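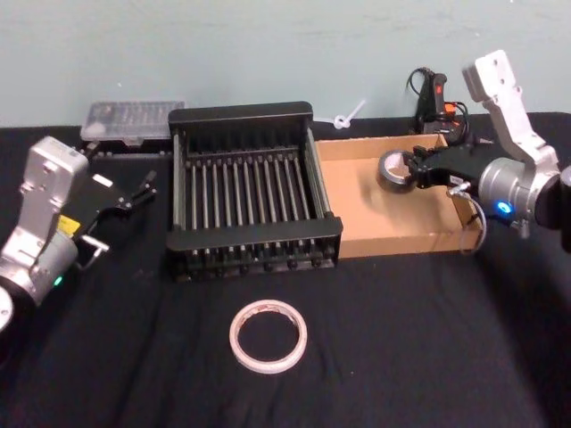
Heledd Wogan pregunta si de verdad hace falta pagar dos brazos cuando la mayor parte de lo que ella quiere automatizar es coger una cosa y dejarla en una bandeja. Le contestamos que seguramente no, y que lea la ficha entera antes de pedir presupuesto.

Estación bimanual Vullura
Distribuye: Purorent
Modalidades: compra o alquiler
Ficha revisada el 28 de agosto de 2019

Qué incluye
Dos brazos articulados, dos pinzas paralelas negras, cableado y puesta en marcha. La mesa, el paño y los objetos de trabajo los pone el cliente. Parece una tontería hasta que llega el técnico y no hay dónde atornillar nada.

Precio
El alquiler sale por 1000 euros al mes, con un mínimo de 3 meses. La instalación se factura aparte: 2174 euros, IVA no incluido, y no se devuelve si el equipo vuelve antes de plazo. El catálogo de Kaledent presenta una cifra única «desde» que deja fuera este concepto. Desconfíe de cualquier «desde», también de los nuestros.

Para qué sirve
Rollos de cinta, cajas de cartón bajas, escurreplatos, estuches de plástico transparente: cosas rígidas y de tamaño manejable. Con eso se puede montar una prueba razonable. Los plazos de amortización que circulan por ahí nos parecen optimistas; suelen contar horas de máquina y olvidan las de la persona que recoloca las piezas y vuelve a empezar.

Antes de firmar
Pida una demostración con sus propios objetos, sobre su propia superficie. Un paño oscuro con arrugas no se comporta igual que un tablero liso. Pregunte cuánto cuesta una pinza de repuesto y cuánto tarda en llegar. Reserve sitio para los cables, que ocupan más de lo que indica el plano.

Alternativas
El modelo Lysenko, de un solo brazo, cuesta aproximadamente la mitad y basta para coger y dejar. Pierde sentido si hay que sujetar una pieza mientras se trabaja otra. Heledd Wynne lo tuvo en prueba y lo devolvió por ese motivo.

Disponibilidad
Próximas entregas en octubre. Las unidades de alquiler pueden llegar con marcas de uso. El precio no baja por ello.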